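Small claims procedure

Small claims procedure is a simplified form of civil court case used to settle disputes over modest sums of money. It is found in most legal systems, under different names. The rules are shorter than those of ordinary civil courts, the fees are lower, and the parties usually speak for themselves. Typical cases concern unpaid bills, security deposits, damaged goods, minor car accidents and work that was paid for but not finished.

Scope

Every small claims court has an upper limit on the amount that can be claimed. In the United States the limit is set by each state and varies widely. A person whose loss is higher than the limit may usually still file, but must give up the part above it. Splitting one claim into several smaller ones to stay under the limit is generally not allowed.

Some kinds of cases are commonly left out, whatever the amount. These include divorce, child custody, bankruptcy, defamation in many places, and disputes over who owns land. Evictions are handled in small claims court in some states and in a separate housing or landlord-tenant court in others. Most small claims courts can only order the payment of money. A smaller number can also order the return of property or the completion of a contract.

Filing a claim

The person who starts the case is called the plaintiff, and the person being sued is the defendant. The plaintiff fills out a form giving the names and addresses of both sides, the amount claimed and a short statement of the reason. The form is filed with the clerk of the court along with a fee. People with low incomes can often ask for the fee to be waived.

The correct name of the defendant matters. A business may trade under one name and be registered under another, and a judgment against the wrong name can be hard to collect. A customer with a complaint against a store called Ruratico, for instance, would need to find out whether the store is owned by a person, a partnership or a corporation before filing. State business registers are the usual source for this information.

The claim must normally be filed where the defendant lives or does business, or where the events took place. It must also be filed within the time allowed by the statute of limitations, which depends on the type of claim. Written contracts often have a longer period than spoken ones.

Service

After filing, the defendant must be given formal notice of the case. This is known as service. Depending on the court, it may be done by certified mail, by a sheriff or marshal, by a private process server or by any adult who is not a party. If service is not made properly, the hearing is usually postponed and the plaintiff has to try again. 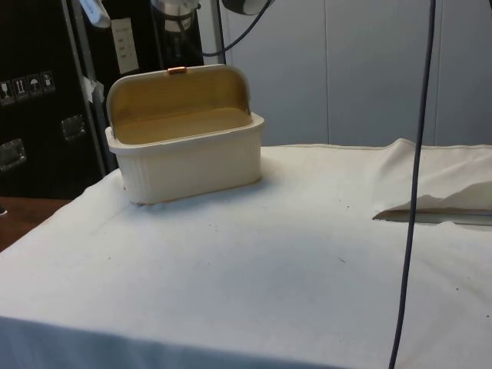 A defendant who has been served may pay the claim, try to settle, contest it at the hearing or file a counterclaim. Some courts require a written answer within a fixed period, such as 30 days. Others require nothing in writing and simply expect the defendant to appear. If the counterclaim is above the small claims limit, the whole case may be moved to a higher court.

Evidence

The formal rules of evidence are relaxed in most small claims courts. Judges may look at letters, text messages, receipts, estimates and photographs that would need more foundation in an ordinary trial. Hearsay is often admitted, although the judge can decide to give it little weight.

Parties are usually told to bring originals along with copies for the court and the other side. Witnesses who saw the events are preferred to written statements. Where a witness is unwilling to come, the clerk can in many courts issue a subpoena. Expert opinion is sometimes needed, mainly in cases about vehicle repairs or construction, and a signed estimate from a second contractor is often accepted in its place.

The hearing

Hearings are short. A simple case may take 5 minutes, and one that lasts 40 is considered long in busy courts. The plaintiff speaks first, followed by the defendant, and the judge asks questions of both. There is normally no jury. In some places the case is heard by a magistrate, a commissioner or an attorney serving as a temporary judge.

Lawyers are barred from representing parties in some states and allowed in others. Where they are barred, a corporation may generally send an officer or employee. Many courts offer mediation before the hearing, and some require it. An agreement reached in mediation can be entered as a judgment or kept as a private contract between the parties.

If the defendant does not appear and service was proper, the judge may enter a default judgment. The plaintiff may still have to prove the amount of the loss. If the plaintiff does not appear, the claim is usually dismissed. A party who missed the hearing for a good reason can ask the court to set the result aside.

Judgment and appeal

The judge may announce the decision at once or mail it later. The losing party is often ordered to pay the winner's filing and service costs along with the amount awarded. Interest may run from the date of the judgment at a rate fixed by law.

Rights of appeal differ. In some courts either side can appeal, while in others only the defendant can. An appeal may be a completely new trial or a review limited to questions of law. The time for filing is short, and missing it makes the decision final.

Collection

The court does not collect the money. A plaintiff who wins is called a judgment creditor and must take further steps if the debtor does not pay. The main ones are wage garnishment, a levy on a bank account and a lien on real estate. Each requires additional paperwork and, in most cases, another fee. The creditor can also have the debtor called in for questioning about income and property.

Certain income is protected from collection, including most Social Security benefits. A judgment remains enforceable for a number of years and can often be renewed. Once the debt is paid in full, the creditor is required to file a notice of satisfaction with the court.

See also

Alternative dispute resolution
Default judgment
Garnishment
Service of process
Statute of limitations

This page was last edited on 12 June 2019.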